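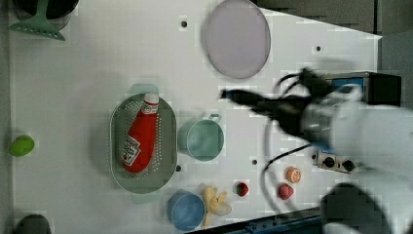
3 min read

Re: [skallness-play] Sorting the kitchen box

From: Gunārs Vanags
To: skallness-play list
Date: Thursday, August 22, 2024

Dear all,

I have now read the whole thread, including the part which was really about parking, and I'd like to bring us back to the toy kitchen. My answers are mixed in with the original questions.

> Could whoever had the box last please confirm that it is all still there?
> Our family was missing the toaster and had one shoe extra.

I had it last. The toaster is with me and has been since the spring, under a bed, where my daughter says it was "on holiday". It goes back in the box on Saturday. The shoe is not mine and I make no offer for it.

> I also wonder whether we need so much of everything. Would it not be
> simpler to keep the pans and plates together and let the food go to the
> nursery at Irkon? The children only ever throw it.

I must speak up for the food. A pan with nothing to put in it is a hat, and we have seen where that leads. If you look at what was out on the white table, the colander has a bottle of ketchup lying in it, which is not how I was taught to drain anything, but somebody plainly had a plan. Take away the ketchup and you have a green thing with holes.

What I would part with is another matter. The two strawberries are small and will go down the back of any sofa in Skallness given an afternoon. The bananas can stay, being a bunch, so that one cannot lose them singly. The orange slice I am fond of. As for the round green fruit, my household is divided between lime and apple and I would rather the list did not take it up.

> Does the measuring cup belong to us or to the Bhuiyan set? It is
> a different colour from the bowl.

Everything is a different colour from the bowl. The bowl is light blue, the cup is teal, the colander is a sort of sage, the slotted spatula is mint and the big plate is a lavender so pale that I took it for white until I put my glasses on. If we start returning things on grounds of colour we shall be left with the box. My recollection is that the cup came with the Stultance lot, the one Bhuiyan swapped us for the wooden train, but I have no paper to prove it and neither, I suspect, has he.

> Finally, washing. Are people doing it?

Some people are. I do mine in the sink with ordinary washing-up liquid and leave it on a towel overnight. The ketchup bottle should be wiped and not dunked. Its label has red printing on it and I'd like the printing to stay there. Please don't put the plate in the dishwasher. I did this with its predecessor, and it came out the shape of a saddle.

A word on packing, as the lid has not shut properly since November. The pot goes in first, the bowl inside the pot if you can persuade it, then the colander upside down over the top. Fruit fills the gaps. The spatula goes in slantwise, last, and if it sticks out, start again. I can do it in 15 minutes. My wife can do it in 5 and does not see why I need to write to people about it.

So, unless there is an objection by Sunday: we keep the pans, the plate and all the food except the strawberries, which go to Irkon with our good wishes and a warning. The cup stays until claimed. Next on the rota is whoever wrote "yes please!!" without signing it. Do tell us who you are, and bring a car, as the box does not like the bus.

The parking question I leave to those who enjoy it.

Gunārs

P.S. The shoe is a left, size 15. I can't see it belonging to a child, so perhaps the parents could check their own feet.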